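Oner Hand-Held Gripper Kit: Evaluation for Small Object Handling
Student project report, Automation Engineering, second year
Group: Eetu Laaksonen, Ulla Rantala, Ville Riihimäki
Supervisor: Paavo Keskinen

1. Background

The Oner is a two-fingered hand-held gripper sold as a kit by Flulska. It is meant for people who want to record how a hand does a job and then use the recordings to train a robot arm. The kit is sold in pairs, one for each hand. Our department was thinking of buying several pairs for the introductory course and wanted a student group to try one first. Paavo Keskinen gave us the pair in September, along with a list of questions.

The questions were these. Can first-year students put the kit together without help? How does it cope with small household objects? Which parts wear, and what do they cost in time to replace? Is the supplier's documentation good enough to teach from?

We did not look at the training software in any detail. Another group is comparing the Flulska software with Meesuk, and their report will cover it.

2. What is in the kit

The box holds the linkages, the pivots and their caps, two sets of finger pads, a handle for each gripper, a battery pack and a bag of screws. There is also a printed sheet of drawings and a link to a longer manual. The sheet is clear. The manual has clearly been translated, and in two places the step numbers do not match the drawings.

The pads come in two hardnesses. We fitted the softer set to both grippers for all the tests in this report. The harder set is described in the manual as suitable for boxes and tools, and Ville tried it for one afternoon on a set of spanners. It worked well enough there, but we have no proper results for it.

3. Assembly

Ulla Rantala and Ville each built one gripper, working separately and without talking. Ulla took 99 minutes and Ville took 47. Most of the difference came from the pivots. Ulla tightened the screws fully as she went, and the jaws then would not close evenly, so she had to take the linkages apart and start that stage again. Ville had used a similar mechanism before and left everything slack until the end.

The manual says to tighten the pivots "when ready". We think this should be changed to say that all of them stay loose until the jaws have been opened and closed by hand several times. It is a small change and it would save a class a lot of time.

One screw in our bag had a damaged head. Flulska sent another one within the week without asking for the old one back.

4. Test set-up

We wanted the tests to be done somewhere ordinary. The bench in the lab is flat, hard and well lit, and nearly everything is easy to pick up from it. We therefore did the main session on a bed, with objects put into a box and taken out again. A mattress gives way when you press on it, and bedding has folds that small things slide into.

The objects were mostly jewellery and accessories. They were chosen by Eetu, who wanted shapes that bend or roll. Both grippers were in use, one in each hand, and the same person held both for a whole run. We recorded 296 attempts in all. An attempt counted as a success if the object was lifted, moved and put down where intended without being dropped.
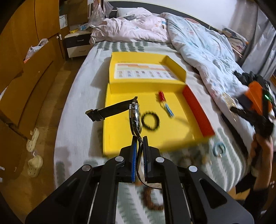
Pad grip was the part of the evaluation we spent longest on. The blue face of the pad is ribbed, and the ribs do most of the work when the object is thin or smooth. Flulska's manual recommends gripping across the widest flat surface, but this advice does not suit every object. With the watch held edge-on over the yellow box, the strap hangs between the pads and the polished case faces sideways; the aim is to keep the pressure on the strap and off the metal. We came to prefer this hold. Gripping the case directly gave us more slips, and we were also worried about marking it.

5. Results

The watch was the most reliable object once we had settled on a hold. The strap is soft enough for the ribs to press into, and it did not slide. The main fault was rotation. If the strap was taken too far from the case, the weight of the case turned the whole watch in the jaws and it had to be put down and picked up again.

Beaded bracelets were harder than we expected. A bracelet lying flat as a ring offers very little for the pads to close on, and the beads roll. The best method was to come down with one fingertip inside the ring and one outside it, then close slowly. On the bedding this worked less often than inside the box, where the bottom is firm.

Chains were the worst. A fine chain could be pinched and lifted, but it swung, and it often caught on the corner of a pad when it was released. We had nine drops in one run with a chain, and we stopped that run early. The manual says nothing about chains or cords. Ulla Rantala wrote to the supplier about it and was told that a narrower pad is planned. No date was given.

Using both hands helped more with the bracelets than with the watch. One gripper could steady a bracelet while the other took hold of it. It took some practice, and all three of us found that our first runs with two grippers were slower than with one.

6. Comfort and wear

The handle is comfortable for short sessions. After a long one, Ville and Eetu both had sore thumbs. Ulla has smaller hands and found that she had to move her grip to get the jaws fully open. A second handle size would be useful for a class.

The pads showed light wear at the tips by the end of the project. They pull off and push on again in a few seconds and need no tools. The pivots had loosened slightly on the gripper Ville built and not at all on the other one. We retightened them once.

The battery lasted through each of our sessions. We charged it overnight and never ran it flat, so we cannot say how long it would go on for.

7. Comparison with the Jestholm gripper

The department already owns one Jestholm gripper, which Ulla Kettunen in the workshop let us borrow for a morning. It is heavier and its jaws open wider. It was better with mugs and bottles, and worse with everything in our own set of objects, as its pads are smooth. It also has to be taken apart with a hex key before the pads can be changed. We did too few attempts with it to give figures.

8. Recommendation

We recommend buying the Oner for the introductory course, on two conditions. The department should write its own assembly sheet, based on the supplier's drawings but with the pivot step corrected. Spare soft pads should be ordered at the same time as the kits.

We would not choose it for work with chains, cords or thread until the narrower pad is available.

The corrected assembly sheet is attached as Appendix A, and the full table of attempts is Appendix B. Eetu has the spare pads and the charger in his locker and will return them to the workshop with the kit.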